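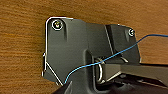

*Dark plastic bracket, two screws, wood behind.*

**Irndale station evacuated Tuesday**

**starkberg_600:** Police cleared both platforms over an unattended suitcase. It held sweaters. I missed 2 trains and a dentist, so mixed results.

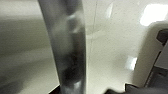

**mlevchenko:** My sister got moved out to the parking lot with 194 other people. No announcement for an hour.

**Pylypenko:** Wrong, they announced it three times. You can't hear it from the parking lot.
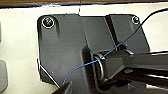

**mlevchenko:** So they announced it to the suitcase. Great.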